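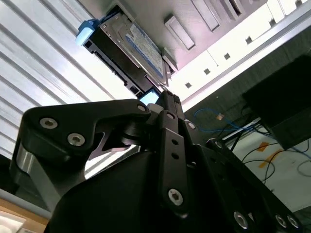 *A hard drive in its black carrier, blue pull tab on the left.*

I'd put my name down for the Saltutura archive open day back in January, mostly because I've walked past the building for years and always wanted a nose inside. They keep old parish maps, shipping ledgers and a huge pile of local newspapers in there, and for one afternoon they let the likes of me wander round!

We started in the map room, which smells exactly as you'd hope (dust, glue, a bit of wet dog). The star was the Drorketti estate survey, all 153 sheets of it, inked by hand and coloured in with what looked to me like weak tea. I found my own street on one of them, except it was a turnip field with a pond in the corner, and that explains a lot about my cellar.

Then upstairs to the newspapers. The Rawat collection runs to 364 bound volumes and they're heavy old things, so we were only allowed to turn pages two people at a time. I got stuck on the small ads and had to be fetched. Somebody in there was selling a goat and a piano as one lot!

The scanning talk was shorter than I'd have liked, but I did learn that the scans are free to read from home, so there go my evenings.

Tea was in the yard, with very good ginger cake from Skestska, the bakery over the road. Go early if you want a seat, and take a jumper for the map room.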